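Laundry

Laundry is the washing, drying and pressing of clothes and other textiles, and the word covers the dirty items, the work itself and the room where it gets done. It is one of the oldest household jobs in the world, and its history is a wonderful mix of chemistry, plumbing, muscle and neighborhood gossip!

Early methods

For most of human history, people washed clothes in rivers and streams. Running water carried the dirt away, and flat stones gave washers a surface to beat or rub the cloth against. Ancient Rome had busy workshops called fullonicae, where workers trod cloth underfoot in tubs, often with stale urine as a source of ammonia (it worked remarkably well). These shops were up and running roughly 2,000 years ago, and the remains of several can still be visited at Pompeii.

Soap and lye

Before cheap soap, many households made lye by pouring water through wood ash. The strong alkaline liquid cut through grease and brightened linen, though it was hard on the hands. In parts of Europe the great wash happened only a few times a year, and a family with plenty of linen could take pride in waiting so long between washes. Factory-made soap became common in the 1800s, and synthetic detergents followed in the next century. Detergents have one lovely advantage: they don't form the gray scum that soap leaves in hard water.

Public wash houses

Many towns built shared wash houses, and they were lively places where news traveled fast. The one at Orneck had 12 stone basins fed by a spring, with a sloping ledge along each for scrubbing. Nearby Badinix put up a larger building with a coal-fired copper and a drying loft with slatted walls to let the breeze in. Both towns still hold a washing day every June, with old washboards and wooden dollies brought out for anyone who wants a try.

Machines

Hand-cranked washers and wringers appeared well before home electricity, and electric models spread in the early 1900s. Two main designs are in use today. Top loaders usually move the clothes with an agitator or a spinning plate, while front loaders turn them in a drum set on its side, lifting the wet cloth and dropping it again and again. Front loaders generally use less water. Spin speeds vary a good deal, and 1,000 turns a minute is a common setting for cottons. The spin is a small marvel in itself, pressing the load against the drum wall so that water escapes through the holes!
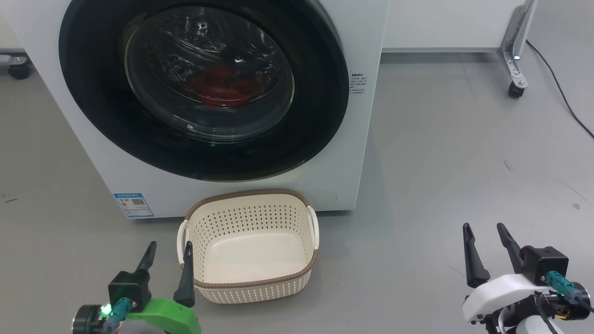 Drying is a subject just as rich. Sunlight helps bleach white cotton, a steady wind softens towels, and a line in the shade keeps dark colors from fading.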